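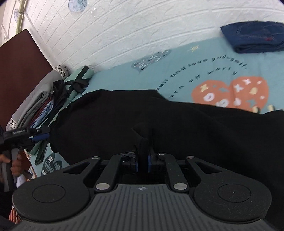
Folding on the bed: order, surface and the dark garment
Speaker notes, Trunivora domestic services day, March 15, 2024
Slot: 31 minutes including questions. Room: Szekeres hall, lower level.

Slide 1. Title

Leave the title up while people sit down. Say who the talk is for: people who put away other people's clothes in other people's bedrooms, with no folding table and no choice of surface. Laundry plants are out of scope. So is ironing.

State the claim early. Most refolds come from three decisions made before the garment is touched: where the stack goes, which way the garment faces, and when the dark items are done. Hand technique comes after that and accounts for less than people expect.

Slide 2. Where the numbers come from

Sundness home visits, one region, one season. 2636 garments logged as folded and put away. 102 logged as refolds, meaning the item was opened out completely and started again. Partial corrections at the stack were not logged, so the true amount of rework is higher. Say this before someone asks.

The log has a garment type column, a color column (dark, mid, light) and a surface column. The surface column is nearly useless for comparison. Almost every entry says bed. We kept it anyway.

Do not present the log as a study. It was filled in by the people doing the work, at the end of each room, from memory in some cases.

Slide 3. The bed as a work surface

Go slowly here.

A bed is wide, soft and lower than a table. Width is the advantage. A large garment can be spread without an end falling to the floor, as long as it is placed well back from the near side. Softness is the main problem. Pressing down with the flat of the hand makes a hollow, the fabric follows the hollow, and the crease lands off the line. The correction is to smooth outward from the center with light pressure and to keep the other hand off the mattress.

Height is a matter for the back. Kneel or sit if the room allows it. Nobody in the Sundness group was asked to fold a full basket while bent over a low bed, and the written procedure now says so.

Strip or make? Make the bed first. A pulled-flat sheet gives less drag than a bare mattress cover and it keeps lint off the clothes. Quilt and pillows off, sheet tucked at the corners. If the sheet shifts when the garment is pulled, it is under-tucked.

Slide 4. Printed sheets

Usually gets a laugh. Move on.

A sheet with lettering, hearts or other large motifs is a mixed case. For light garments it is a nuisance, as a thin fabric will let the print show through and the edge is harder to pick out. For black garments it helps. The edge of the cloth cuts across the print, and a line of lettering that stops short shows where the hem is lying. The sheet in the photo slides is light teal with curved text and colored hearts, and the black garment reads clearly against it even where the cloth is bunched.

Do not use the print as a ruler. Curved lettering is curved. One person in the group lined up hems to a border stripe for a month and the stacks leaned, since the stripe was not straight once the sheet had been tucked.

Slide 5. Laying out the zones

Three zones: stack, work area, waiting.

Stack to one side, at a distance that can be reached without leaning over the work area. Work area in the middle, kept clear apart from the item in hand. Waiting items at the far side or in the basket. Denim can have its own place. A folded pair of jeans is stiff and thick and does poorly in the middle of a stack of knits. Put it against the wall side of the bed, if there is one, and leave it until the end.

In this set the mixed stack is on the left and the jeans are on the right by a white wall in a brick pattern. The black item has the middle to itself. Give the audience a moment with it. Point at the gap between stack and work item. It matters. A sweep of loose cloth can reach the stack if the two are too close, so leave as much spacing as the bed allows.

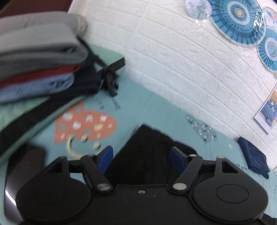 Slide 6. Order of work

The order we settled on:

1. Denim and other stiff items. They fold in a few movements and set the outer limit of the layout.
2. Light and mid-color tops, by size, largest first.
3. Anything with a strap, tie or loose band.
4. Dark items, large, soft.
5. Small items. Socks are a separate talk.

The reason for placing dark items late is practical. They need the most clear surface and the best light, and by that point the waiting zone has emptied. There is also the lint question. A black garment laid out early sits under everything that is lifted over it.

Expect an objection from people who work dark first while they are fresh. Accept it. The order matters less than keeping to one order for the whole basket. In the log, refolds gathered in rooms where the order column had been left blank. I would not push that further than it goes.

Slide 7. Straps and ties

Any strap that is longer than the folded width goes inside the last fold. A strap left across the outside will catch on the next item and pull the one below it when the stack is lifted. If the strap is meant to hold a bundle together, tie it flat, with the knot to the side. A knot on top makes a lump that carries through every layer above.

Check for straps from a neighboring item lying over the work area before you begin to spread. It takes a second and it prevents the commonest tangle in the log.

Slide 8. The dark garment, part one: finding the shape

Main section. Allow nine minutes across this slide and the next two.

A large black garment arrives as a heap. There is little shading to read, so seams, openings and hems disappear. People tend to push the heap around with both palms, and this makes it worse.

Procedure:

Pinch one fold near the highest point of the heap and lift it straight up a short distance. Do not pull sideways. The lifted fold shows which way the weight hangs.
Hold. Use the free hand to follow the nearest hanging edge to a seam.
Go from the seam to a corner or a shoulder. If you reach a hem first, follow the hem until a seam crosses it.
Lower the fold away from the stack and repeat from the opposite side.

Pinch with the tips. A full-hand grab takes up several layers at once and the shape stays hidden. Two layers is acceptable. If you can feel a thick roll between the fingers, release it and take a shallower pinch.

Light should come from the side. A ceiling light directly overhead flattens black cloth. A bedside lamp on the far side is often enough to bring up the ridge of a fold.

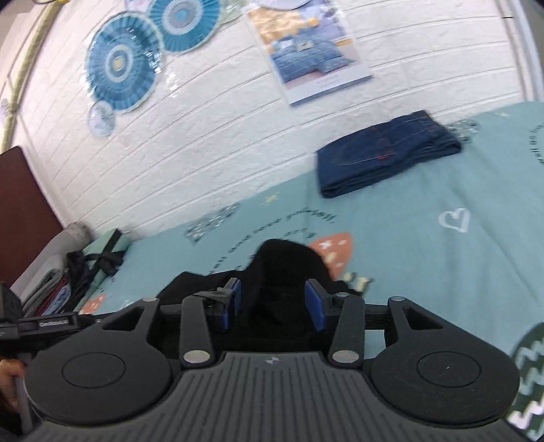

Black fabric heaped on the printed sheet, raised to a peak.

Slide 9. The dark garment, part two: spreading

Once two corners are known, spread toward the near side first, then back. Leave a hand's width between the garment and the edge of the mattress. Cloth hanging over the side pulls on the rest through its own weight, and a soft fabric will creep while you are working at the other end. If it has already gone over, bring that side up before smoothing anything.

Smooth from the center outward. Stop when the seams are straight. Small surface wrinkles in the body can stay; they go into the fold and do not affect the shape.

Front face down for anything with buttons or a print. Face up is fine for plain items, and faster.

Slide 10. The dark garment, part three: folding

Sides to the center, then bottom to top in thirds. Match the finished width to the widest item already in the stack. If the stack is narrow, go in a little more on each side. A template board can be used. We tried the Tesero board, in the flat version, and it works on a bed if it is laid on the sheet and not pressed. It is one more item to carry between rooms. Half the group stopped bringing it.

Turn the folded edge toward the front of the drawer or shelf. For black items this is the one step that helps later, as folded edges can be told apart by thickness and open edges cannot.

Slide 11. Moving the stack

Lift from underneath with both hands, forearms level. Do not slide the stack across the sheet. The bottom item drags and unfolds. If the bottom item is a thin one that has spread out at an angle, square it before lifting or take it out and refold it on its own.

Split a tall stack. Denim travels separately.

Slide 12. Open points

Surface comparison. We need entries from tables and floors before anything can be said about beds.
Log length. The next form stops at 1000 garments per region, with partial corrections included.
Fitted sheets with deep elastic: they pull flat but spring at the corners. No recommendation yet.
Fleece. Does not hold a crease on any surface we tried.

Questions. If time is short, drop slide 4 and slide 11. Handouts are by the door and have the folding order on one side and the blank log on the other.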